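Fevent is looking for match-day assistants for the second half of the college football season. We produce a weekly pre-match programme in English, and we travel with it to the university grounds where the game is played.

The work is mostly outdoors. You will guide guests from the gate to the stage, hand out passes, and help the presenters find their places before we go on air. You don't need experience in television, but you should know the rules of the game and feel comfortable in a loud crowd.

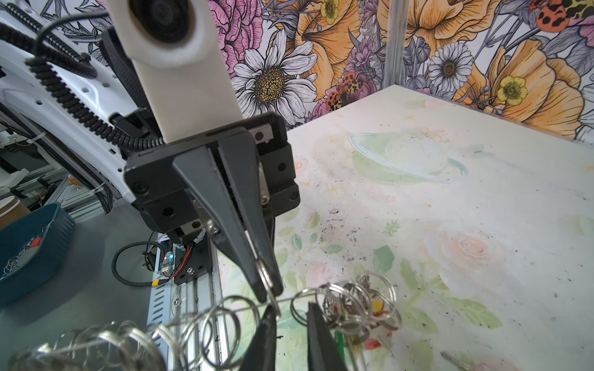
We have 16 places for the season. Each assistant works at least 6 match days, and travel and meals are paid by us. Please tell us in your application if there are weekends when you cannot come, because the plan is difficult to change later.

**What we ask from you**

- You are 18 or older
- You can be on your feet from early morning until the end of the programme
- You speak clear English – a second language is welcome
- You have a valid travel document

Our largest stop is Wutumari, where the small stand has 828 seats and is always full. Assistants there begin one hour earlier than at the other grounds. 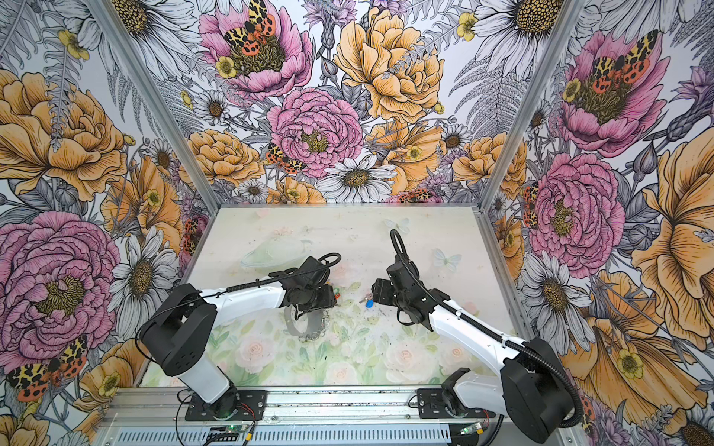

*Last changed: 14 December 2020*

**How to apply**

Send us a short letter and your CV through the form on the Fevent site. In the letter, please write which team you follow and why you would like to work with us. Applications sent by post cannot be considered.

Chosen candidates will be invited to a training day at the Azevedo ground. It is paid the same as a match day. 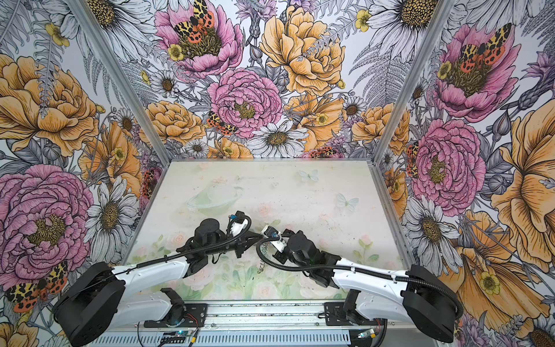
**Can I apply together with a friend?**

You can, but each person must send a separate form, and we cannot promise that you will work at the same ground.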